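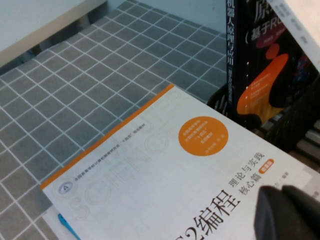 Books on the gridded cloth, with the black rack behind.

I've been putting off writing up the equipment plan for next year, mostly because the numbers kept changing on me. They've settled enough now that I can put them down, and a couple of people have asked what we're spending and on what.

The short version is that we have one arm working at the bench and want two. The jobs are ordinary desk and office jobs: books in and out of a rack, paper handling, that sort of thing. None of it is heavy. What costs money is all the stuff that goes with the arm, and that's the part I got badly wrong the first time I did a budget like this.

My first go at the spreadsheet had 19 lines. The current one has 57. Very few of the new lines are big. They're cables, spare finger pads, a second power supply, clamps, a proper emergency stop on a long lead, freight, and the electrician. I had freight down as a single figure for everything, and then the quote came back with the arm and the controller shipping separately. If you're doing this for the first time, ask for freight in writing before you put the total in front of anyone.

We asked for quotes from Girkmont and Botha for the arm itself. Girkmont was cheaper on the purchase price and dearer on everything after it. Their service plan is yearly and you can't buy a wrist joint without it. Botha wanted more up front but will sell parts over the counter, and the lead time was shorter. Over three years they come out close enough that I stopped caring about the difference and started caring about who picks up the phone. That was Botha, so I've pencilled them in.

Grippers were harder. Paper is awkward. A finger that's good for a thick paperback isn't necessarily good for a single sheet, and I'd like to stop swapping hardware halfway through a morning. The plan is to stay with the rounded fingers we've got and buy 2 spare sets with a softer pad. A suction tool was on the list until September and then I took it off. It needed a compressor or a vacuum pump, plus somewhere to put it, and the noise would drive us all out of the room.
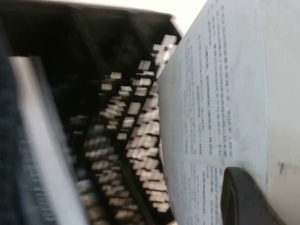

Photo: wrist camera, bench arm

Paper feeding is the job I've been using to work out what we need. The sheet has to be pinched low and kept at the right angle while it goes toward the housing, and everything moves in the picture while that happens. I had assumed our wrist camera would be fine for another year. Having gone through a lot of frames, I don't think it is. The parts close to the fingers are sharp enough to work with, and then you look further across and it smears. Printed text is another one. You can tell there are lines and paragraphs on a page but you can't read the words.

So there's a camera line in the budget now. I priced a small industrial module with a global shutter for the wrist, and better lighting over the bench, which is cheap and should probably have been done before anything else. I also looked at using the old Nikon on a fixed mount for an overhead view. I already own it, so it costs nothing, but it's far more camera than the job needs and I'd rather have it back for holidays. It stays in as the fallback if the overhead camera gets cut.

Software is the one I'm least sure about. We've been running the recording and logging side on Zekeo, on the small plan, and a second arm pushes us onto the next one up. The price per month isn't terrible. Storage is what worries me, as the video adds up quickly and we never delete anything. I've put in two large drives and a note to myself to write an actual policy on what we keep.

A few smaller things I've allowed for: consumables (paper, bin liners, replacement books when covers get bent), a second gridded cloth so one can go in the wash, another black rack the same as the current one, and a day of somebody's time to redo the cabling under the bench. That last one has been cut from every budget I've ever written — this time I've put it near the top.

Contingency is set at ten per cent. I'd like fifteen. Whatever's left over at the end goes to lights and spare pads, in that order.

Next job is getting the quotes renewed, as Botha's runs out at the end of the month. I'll post the final sheet once it's been signed off.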